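Section 4: Sorting the Clothes Pile Before You Pack

I do this part on the bed, pushed up near the wall so nothing slides off the far side. You can use a table, but I like the bed (and if I run out of steam, I have to finish before I can sleep!). 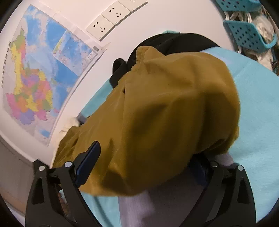 What you need

The Plasovon storage bag from Section 2, unzipped all the way
A lint roller
A spare hanger or two
Around 40 minutes, more if you own as many black clothes as I do

Steps

1. Start with whatever is on top. In my pile that's the big mustard-brown one, bunched up over something black. Resist the urge to dig for your favorites.

2. Find an edge or a gathered seam and lift from there. If you grab the middle of a balled-up garment you just get a bigger ball, trust me.

3. Shake it out once, away from your face, then lay it flat and smooth the folds outward with your palms.

4. Check pockets. I once washed a whole pack of gum, and I'm still finding it.

5. Decide: keep out, store, or give away. Ten seconds each. If you're stuck, put it at the foot of the bed and come back to it at the end.

Note: Watch for small stuff hiding behind the big stuff. There's a little sliver of pale turquoise peeking out over the black in my pile, and that's just the kind of thing that ends up down the side of the bed until April.

6. Fold the storage pieces to the width of the bag. Mine is 22 inches across, so I fold sleeves in first and then fold the body in thirds. Heavy things go on the bottom.

7. Close the zipper slowly, holding the fabric down with your other hand as you go.

Caution: Don't pack anything that feels even slightly damp. Hang it overnight and add it in the morning. One musty sweater will share with all its neighbors.

Caution: Roll dark clothes for lint before they go in, and keep them away from light knits. Light blue bedding shows every bit of fuzz too, so give the bed a quick roll when you're done.

If the bag won't close, take out the bulkiest piece and hang it up. Labels are in Section 5.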